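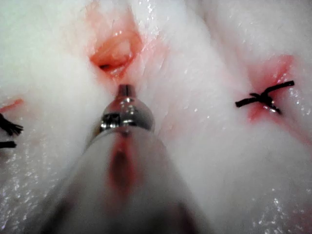
Gripper trials, suturing bench – Bellholm

Posted 2021-02-13

Quick gallery from the instrument comparison, full write-up to follow when I get a minute. Two jaw sets on test, Sitent and Clisevness, same arms, same controller (Fankhauser, stock settings). Pads are the practice tissue ones. Both sets were new in December and have done 200 cycles on the rig before this, so no excuses for stiff cables.

Wrist view first, top of page. Good for lining up on a cut, you get the tip and the opening and not much else. Depth is hard to judge with all that glare off the pad. Exposure wants dropping next time. Black thread shows up well against the white though, no complaints there.

Fixed view is the one we score from. Both instruments at the middle of the pad, curved needle hanging below the left jaws, black thread coming down from the upper right. Corners go very dark – need a second lamp or a wider one.
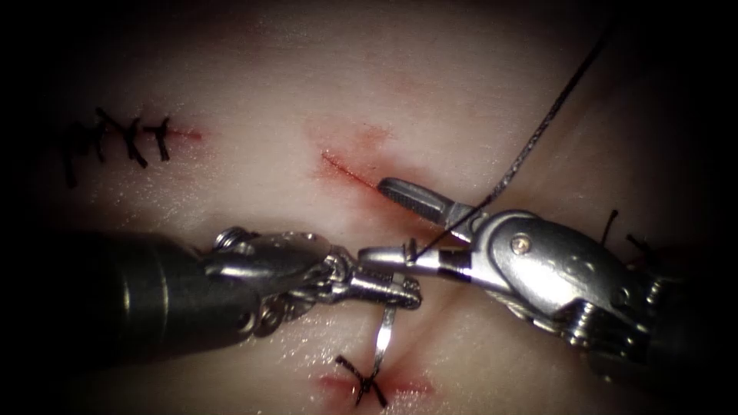
Notes on settings

Grip force at 45 percent for all runs. Tried higher on the Sitent jaws, frayed the thread. Clisevness tolerates more but feels vague on the handover, my opinoin only. Motion scaling left alone.

Logging at 500 Hz, which is overkill. Total of 1,455 grasps recorded over both sets, spreadsheet is on the shared drive under Bellholm. Camera colour still needs matching between the two veiws.

Still to do: left-hand swap, thicker thread, a run with the tremor filter off.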